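Ce site utilise des cookies de mesure d'audience. Accepter | Refuser | En savoir plus

Cahier d'atelier, colles et encollages
29 octobre 2024

Reprise de la série sur la colle d'amidon de blé, interrompue en juin faute de papier. Objet : comparer la tenue au pelage de l'amidon Tivelcombe (lot neuf) et du reste de Brurnomska, sur kraft et sur papier japonais moyen.

Préparation. 13 g d'amidon sec pour 200 ml d'eau déminéralisée, trempage une nuit. Cuisson au bain-marie sous agitation lente, jusqu'à ce que la masse passe du blanc opaque au gris translucide. Le lot Tivelcombe prend plus tard que l'autre et file davantage à la spatule. Refroidi couvert, passé deux fois au tamis de crin. Au premier passage, résidu net pour Brurnomska (grumeaux fermes, un peu jaunes), presque rien pour Tivelcombe. Le sac Brurnomska a été mal refermé, à garder en tête au moment de lire les chiffres.

Dilution au pinceau : une part de colle, une part d'eau. Essayé aussi deux pour une, trop raide, le poil laisse des stries qui se retrouvent au séchage.

Éprouvettes. Bandes coupées sens machine, repérées au crayon sur l'angle non encollé. Hòa Lục a coupé le kraft, moi le japonais. 49 bandes retenues après tri, le reste écarté pour bords ébarbés ou pli. Séchage sous poids entre buvards et intissé polyester, buvards changés une fois.

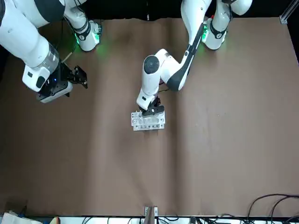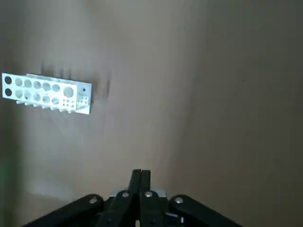 Photos : Hòa Lục / atelier Grullis

Pelage. Traction à 180°, vitesse constante, lecture au dynamomètre Tiwari remis à zéro avant chaque bande. Le zéro dérive quand on enchaîne trop vite. Laisser reposer l'appareil entre deux séries.

Kraft sur kraft : rupture dans l'épaisseur du papier pour presque toutes les bandes, les deux amidons confondus. Le joint est donc plus fort que le support et la mesure ne dit rien de la colle. À refaire avec une dilution plus poussée, ou abandonner le kraft comme support d'essai. Je penche pour l'abandon, Hòa veut garder une série témoin.

Japonais sur japonais : séparation dans le joint, lisible. Brurnomska plus dispersé, avec deux bandes très basses qui correspondent au fond du pot (grumeaux passés malgré le tamis ?). Tivelcombe régulier. Pas de moyenne reportée ici tant que les deux bandes basses ne sont pas refaites.

Réversibilité. Compresse humide sur quatre bandes de japonais. Décollement sans forcer dans tous les cas, léger voile en surface avec Brurnomska, qui part au coton à peine humide. Pas d'auréole.

Remarques en vrac :
- le tamis fin est à retendre, il baille d'un côté ;
- noter l'hygrométrie au début ET à la fin du séchage, oublié encore cette fois ;
- la page 176 du cahier précédent donne l'ancienne recette avec alun. Ne plus l'utiliser, barrer la page ;
- colle restante au froid, étiquetée. Jeter dès qu'elle rend de l'eau.

À faire : recouper du japonais dans la même feuille, refaire le fond de pot Brurnomska après broyage au mortier, essayer la méthylcellulose en mélange à une part pour quatre. Demander à Hòa s'il reste de l'intissé fin, celui du rouleau entamé marque le papier.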